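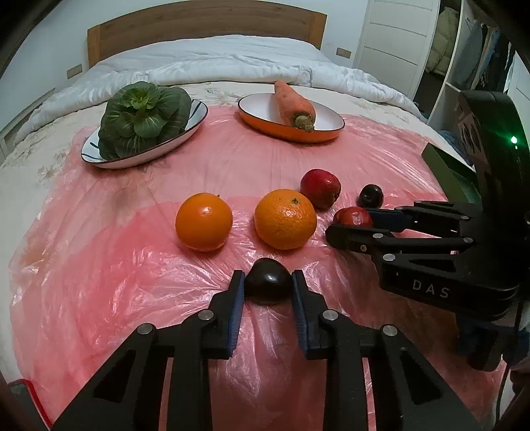 Packing a Parcel So It Arrives as One Parcel

I spent five years on the receiving dock of a small freight depot in Nevham, and most of what I know about packing I learned by sweeping up other people's. These tips are for anyone sending a box from home, whether it's a teapot for your sister or half a kitchen going to a new apartment.

Start with the box. The one in your garage that has been there since the last move has gone soft at the corners and should be allowed to retire. Press a corner with your thumb. If it gives, so will everything inside it.

Tape the bottom seam twice, then run a strip across each end so the tape makes a capital H. Masking tape is for painters. String catches on rollers, and the rollers always win.

Heavy things go low and in the middle. Books belong in small boxes. A large box of books is a practical joke played on a stranger, and sometimes the stranger puts it down rather hard.

Wrap plates one at a time and stand them on edge, like records. Cups get stuffed first, then wrapped. Dish towels and socks work fine as padding and you have to ship them anyway. Jae-in Yeo, who had the bay next to mine, once opened a split carton and found a gravy boat inside a ski boot, in perfect health.

When it's packed, close the flaps and shake it. If you hear anything, open it up and add more paper. Do this before you tape the top - I mention it as someone who owns a lot of wasted tape.

Labels go on the largest flat side, never over a seam or around a corner. Cover or peel off the old ones. We had a carton come through Orngate with two labels, and it went back and forth for most of November, better traveled than I am.

Put a second copy of the address inside, on top of the contents, with a phone number. Labels come off. A box with nothing on it and nothing in it but lampshades is very hard to return.

About writing FRAGILE on all six sides: go ahead, it does no harm. Belts and chutes can't read. Pack for a drop from waist height and consider the word a decoration.

Weigh the box at home by standing on the bathroom scale with it and then without it. You'll learn two numbers, and only one of them has to go on the form. Measure after taping too, as a stuffed box bulges and the carrier will charge you for the bulge.

Take a picture of the contents before you close up, and keep the receipt until the other end has unpacked. The fridge door is a good place for it.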